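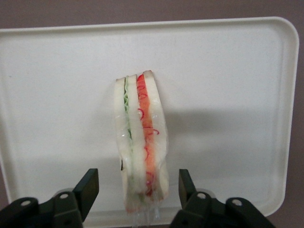
Sandwiches the night before – how do you keep the bread from going soggy?

Elisa Guerra
I pack lunch for a 5 am shift and there's no way I'm slicing anything at that hour. Mine are always mush by noon, lettuce and all. I wrap them tight and use a cold bag. What am I doing wrong?

Tudor Pascu
Butter! Thin layer, right to the crusts, on every slice. Mayo soaks in, butter mostly doesn't. And dry your lettuce way more than you think (I roll mine in a dish towel). Tomato goes in its own little tub – add it when you eat.

Natnael Bogale
Toast the bread and let it cool all the way before you wrap it. Works for me.

Jacqueline Renaud
just buy lunch lol

Last updated: Tuesday, October 27, 2026

Comments

Haruto Morikawa: Cream cheese works too if you're out of butter.

Elisa Guerra: Tried the butter and the towel, much better, thanks Tudor!

We use cookies to remember your settings. Accept / Manage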